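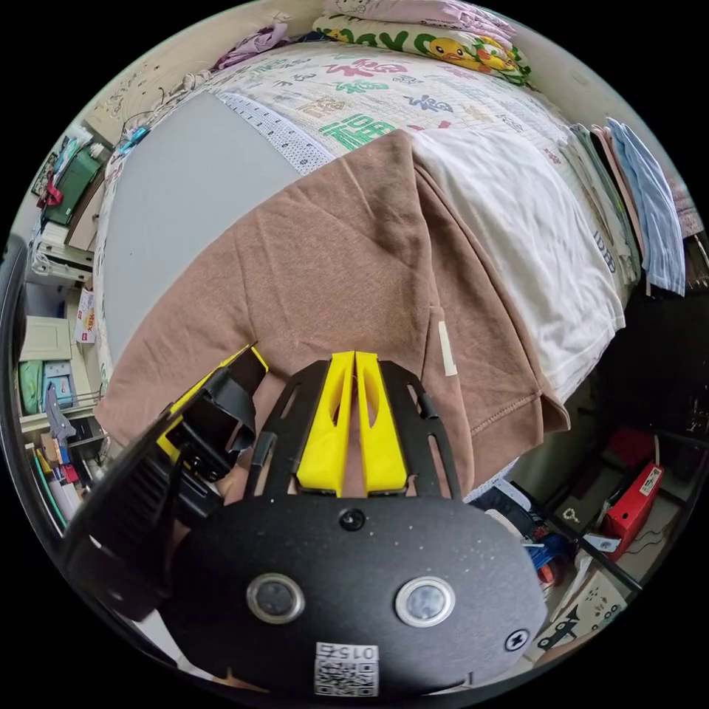
Another review, another peace that isn't one
January 26, 2018

I have now read all 14 chapters of the Pugh review on the Kutau mission and I would like my evenings back. It was meant to tell us why a small peacekeeping force, sent to hold one road and one river crossing, ended up holding neither. What it tells us is that lessons have been identified. They always have been. I can't remember the last one of these where lessons weren't.

For anyone who hasn't followed it (most people, and I don't blame them), the first mandate allowed for 2,695 troops. When that didn't work it was raised to 3,246. Chapter after chapter treats the increase as the turning point. I went looking for what the extra soldiers were told to do that the first lot weren't, and as far as I can see the answer is the same thing, in the same places, under the same rules. They could fire if fired upon. They couldn't search a lorry without ringing somebody up first.

The militias worked this out before the ink was dry. Why wouldn't they? If you know the checkpoint can't open your crates, you drive up to the checkpoint and wave.

Morfudd Bowen wrote to me after my last post on this and said I was being unfair, that the force kept the market at Kunport open and people ate because of it. She's right about the market and I should have said so. But keeping a market open was never the stated aim. The stated aim was disarmament, and the review gives the number of weapons handed in without once saying how many were thought to be out there to begin with. You can't judge a figure like that. I suspect you aren't supposed to.

Then there's the ceasefire. We have had two, and ministers speak of the second as though it grew naturally out of the first. It didn't. The first collapsed in September when the northern commanders decided they'd been paid late, and the second was signed by different men, some of whom don't control the ground they signed for. Chaimae Ouali made this point at the Kakberg talk I went to, with a map, and the panel thanked her and moved on to funding.

I'm not against sending troops. People assume I am, and Aled Voyle calls me a pacifist in the comments every time, which would surprise anybody who has read more than one of these posts. There are times when a few thousand soldiers with a clear order and permission to carry it out will stop a great deal of killing. My quarrel is with sending them so that we can say they were sent.

The part of the review I did find useful is the appendix on translators, which hardly anyone will get to. Patrols went out for weeks with no one aboard who spoke the river dialect. Village elders were giving warnings and the warnings were being written down as greetings. That deserved a chapter, and it gets a page and a half after the glossary.

There's talk now of renewing the mandate in its present form. The government says conditions on the ground are "encouraging". I'd like to know which ground, and who went to look at it. If anyone has seen the full text of the renewal motion, please send it to me, as the link on the official page still goes to the old one.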